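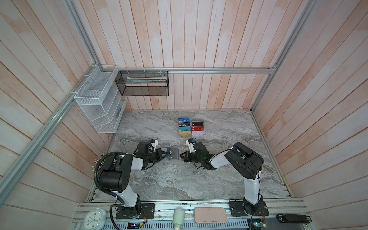

Small Town Heritage Tourism
Notes for session 5: The harbor walk at Feltby

Welcome back, everyone, and thank you for the lively talk last time. We ran over, as we tend to do, so a few things I had meant to say about guided walks have slid into these notes. Please read them before you come, ideally with a cup of something nice beside you.

Feltby is a good town to think with. It is small, it is pretty, and it has one date that everybody learns at school: 1616, when the first stone quay was finished and the herring boats could finally unload without wading. Nearly everything a visitor is shown today goes back to that quay in one way or another – the salt houses, the crooked lane up to the church, the inn with the low door (mind your head, I never do!).

The walk itself was laid out by Lotte Visser, who grew up two streets from the water and was tired of seeing coach parties photograph the lighthouse and leave. Her first version had far too many stops. People's feet gave out before the salt houses, and the salt houses are the best part. The route we will look at is the shorter one, with 4 main stops and plenty of benches in between.

Stops on the current route
Old quay and steps
Salt houses
Brudar Lane
Churchyard wall and view over the bay

Notice that the route climbs slowly and saves the view for the end. Walkers will forgive a hill if there is something to look at from the top, and the café by the churchyard does very well out of it too.

Passes and tickets

Many of you asked about visitor passes. Feltby has 2 kinds, a day pass and a season pass, and both let you into the salt houses and the little museum. Season holders may bring up to four guests in March, when the town is quiet and the shopkeepers are glad to see anybody at all. Joris Claeys, who ran the ticket desk for many years, used to say that a pass people keep in their wallet does more for a town than any poster, and I have come round to his way of thinking.

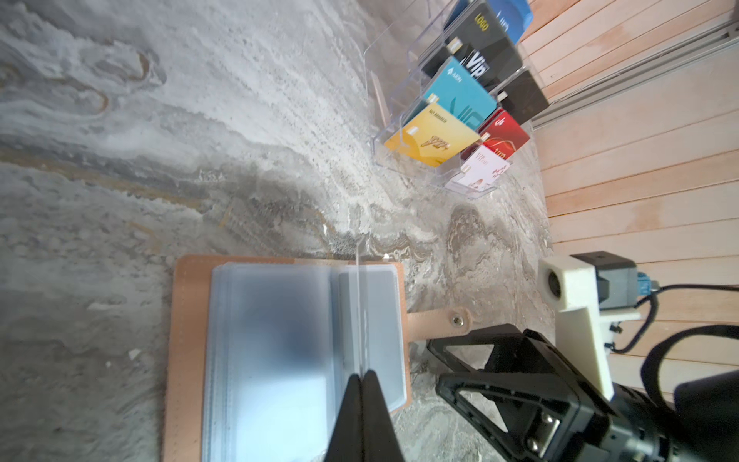 Membership cards in a clear tiered holder.

Think for a moment about what a pass promises. If it says "members" on it, visitors expect to be treated a bit like members: a greeting, a shorter line, perhaps a word about what is new since their last visit.

For next time
Read the chapter on seasonal towns, and write a page on a walk you know well. Where does it begin, where do people get tired, and what would you leave out? Bring it with you, and we will swap pages in pairs before the break.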